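Part-time Kitchen and Welcome Worker, Nultstead Community Lunch Club

Posted 26 September 2025
Hours: 16 a week, term time and holidays alike
Based at: Plokar Hall, Nultstead

We are looking for a kind and capable person to join us in the kitchen at Plokar Hall, where we cook a hot lunch for older people from Nultstead and the villages along the Bova road. The post is part time and paid, and we would like somebody to begin as soon as they are free, though we will happily wait a few weeks for the right person if they have notice to work somewhere else.

A bit about us first. The lunch club began in the back room of the hall with soup and bread, and the numbers have crept up ever since. We now have 217 members on our books. They don't all come at once, thank goodness, as we only have so many chairs, but on a cold day with a good pudding on the menu it can feel as though they have. Some come for the food, some for the company and the dominoes afterwards, and one or two come mainly to tell us how their mothers made gravy. We are very fond of all of them.

The kitchen is run by Bình Khổng, who plans the menus, orders the food and does most of the main cooking. You would be working beside Bình for nearly all of your hours. It is a busy kitchen but a calm one. There is usually a radio on and there is always tea, and in the years we have been going we have had very little shouting.

What you would be doing

You would arrive at half past nine and help get the vegetables ready, which in winter means a great many carrots. You would lay up the dining room, help to serve, and then sit down and eat with everybody else (we mean this, lunch is part of the job and we like our staff to be at the tables and not hiding by the sink). After that comes the clearing and washing up, wiping down, and putting away. We finish at half past one, or a little after if there has been a birthday.

Alongside the kitchen work there is what we call the welcome. Somebody needs to be at the door when the minibus comes, to take coats and frames and say hello by name. New members can be very nervous on their first visit, particularly if they have lost a husband or wife not long ago, and a friendly face and a seat beside somebody chatty makes all the difference. If you notice that a regular hasn't been in, you would ring them up to see how they are. You would also keep the diet list up to date, so that we know who is diabetic, who can't have nuts and who has simply gone off fish.

Who we are hoping to find

You don't need to have worked in a kitchen before. If you can cook a decent meal at home and keep your head when three people are talking to you at once, we can teach you the rest. We will pay for your food hygiene certificate and you can do the course in work time. What we can't really teach is patience with people who are slow on their feet or hard of hearing, and we'd want to see that from the start.

The work involves standing for a good part of the morning and some lifting - the big pans are heavy when full, though we do those in pairs. If you have a health condition or a disability and are wondering whether the job could be made to fit, please do ring and talk to us.
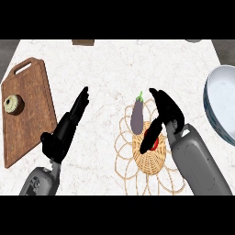
A second language would be lovely but isn't needed. A driving licence would be handy too, now and again, for fetching the odd thing from Khan the greengrocer when the delivery has come up short.

Pay and the rest of it

The post is paid at the hall's standard hourly rate, reviewed every April, with paid holiday and a workplace pension. There is a trial period of 3 months. We close for 2 weeks over Christmas, and you would be paid as normal for that time. Aprons are provided. Please bring your own flat, closed shoes. We carry out the usual background check for anyone working with our members, and we pay for that as well.

How to apply

Please write us a letter, no longer than two sides, telling us a little about yourself and why you would like to work here. Handwritten is perfectly fine. Give us the names of two people who know you well, one of them from a job, a college or a club if you can. You can post it to Plokar Hall or hand it in at the office any morning.

If you would like to see the place before you decide, come and have lunch with us. Just let the office know the day before so that Bình can put an extra potato in. Everyone who applies will get a reply, and we will pay bus fares for anybody we ask to interview.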